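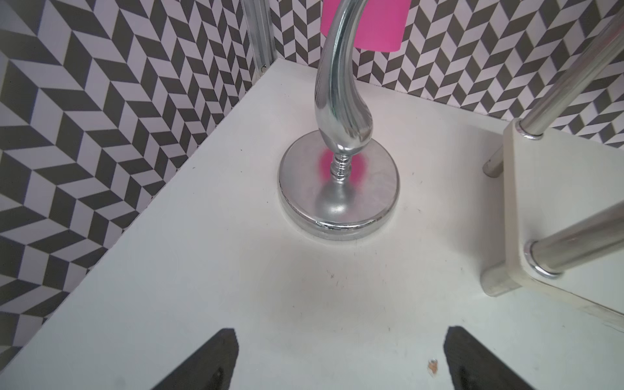 ## Progress report: equipment planning for the bathroom fittings cell

Prepared for Elżbieta Sadowski by Tadeusz Żak, Vodholm workshop. Covers the period to the end of November.

### Where we are

The first cell is built and in daily use. It has a white tabletop, two patterned walls meeting at a corner, and the arm with its two-finger gripper and wrist camera. We are working with polished chrome household fittings, mainly stands and rails, as agreed in the grant plan. These are the parts the Hodier packing line has most trouble with, as the surfaces pick up reflections from whatever is near them. On the current set-up the pink cylinder shows up in the base of the chrome stand as a patch of bright pink. Our software has to cope with that sort of thing before we can ask anybody to pay for a second cell.

We set a target of 100 recorded handling runs a week and have kept to it since the lights were changed. The total now stands at 969. I would like a larger total before we fix the specification for the second cell, but there is enough to plan the spending.

### Spending since the last report

The main purchase was a replacement set of gripper fingers and the mounting plate that goes with them. With delivery this came to £3,875, inside the amount set aside. The old fingers have been kept as spares.

Wall panels and table top were charged to the workshop's own budget and do not appear in the claim. The aluminium strip for the corner came out of stock.

### What we want to buy next

**Second arm.** We have two quotes. Stępień can supply the same model as we have now, with a shorter wait and no retraining for staff. Brendanness has offered a lighter arm at a lower price, but its controller would need new software from us, and I have put that work down as six weeks of one person's time. Once wages are counted the two come out close. My preference is for Stępień.

**Softer finger pads.** The present fingers are hard and black with a light texture. They are fine for the cream brackets. For the chrome I want a pad that can be changed in a few minutes and thrown away when worn. Samples have been asked for from both suppliers. Please treat this as a running cost, as we will be buying pads for as long as the cells are in use.

**Lighting.** No further spend planned for the first cell. The second should have the same even light, and I have asked for it to be priced as part of the frame so that it is not left off again.

**Table tops.** The white surface marks easily and small specks gather on it. A spare top for each cell is a small cost and saves stopping work for a deep clean. I have added two to the list.

### Delays and risks

The Brendanness quote arrived three weeks late, which pushed back the comparison. The Stępień price is held only until the end of January. If the decision goes past that, we will have to ask again, and I would expect it to rise.

We have no cover for a gripper failure longer than a few days. The old fingers will fit, but there is no spare drive unit. I have left this out of the request below and would like to talk it over separately.

### Decisions needed from you

1. Approval to place the order for the second arm with Stępień before the price runs out.
2. Agreement that finger pads move to the running costs line.
3. A yes or no on the spare table tops.

The full cost sheet and both quotes are in the shared folder. The next report will cover the period to the end of February and will include the results of the pad trials.

T. Żak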